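Comparing two grippers on the same arm

Before you pick a gripper for a bench arm, run both candidates through the same small set of tests on the same table. The steps below are the ones we use at Zotutau. They take an afternoon once the arm is mounted, and they need no special software beyond what moves your arm already.

What you need

One arm with a wrist plate that accepts both grippers
A table with plain walls on the sides and back
A kitchen scale
Four or five test objects, at least one of them clear plastic
A spreadsheet

Step 1. Set the force limit

Bring both grippers to the same closing force. On the Mileo controller this is a number from 0 to 1512, and we start at 400. If your two grippers use different scales, close each one on the kitchen scale and adjust until the readings match. Write down the setting. Lajos Vincze lost a full set of runs by skipping this.

Step 2. Route the cables

Leave enough slack at the wrist for a full turn in both directions. Turn the wrist by hand with the power off and watch the loops. They should not catch on the bracket or pull at the connector. A cable that is too short will show up later as a wrist error, and you will blame the gripper for it.

Step 3. Pick up and hold

Start with a small object that has flat sides. Close the fingers, raise the object a short way above the table, and hold it for 25 seconds. Note whether it tilts, slides or drops. Keep the other objects out on the table so the camera has the same view in every run.
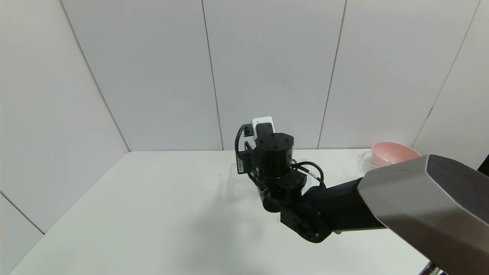 Hold test with a small white object. The bowl and the clear measuring cup stay at the back of the table.

Do 200 picks per gripper if you have the time. With fewer, a couple of bad picks can change the result. Reset the object to the same spot each time, using a paper template that you take away before the arm moves.

Step 4. Change the object

Repeat with something round, then something clear. Clear plastic is hard for most cameras against a white table, so log camera misses and gripper misses in separate columns. Lilla Tóth's sheet has one column for "not found," one for "found, not held" and one for "dropped." Use those three and don't add more until you need them.

Step 5. Swap the gripper

Power down, unplug the gripper, and remove the plate screws. Fit the second gripper and enter its new tool length in the controller before you move anything. Then go back to step 1.

Reading the results

Compare the "found, not held" columns first. If they are close, look at the drops. We kept the Shen fingers for flat parts and went back to the Ususon pair for anything round.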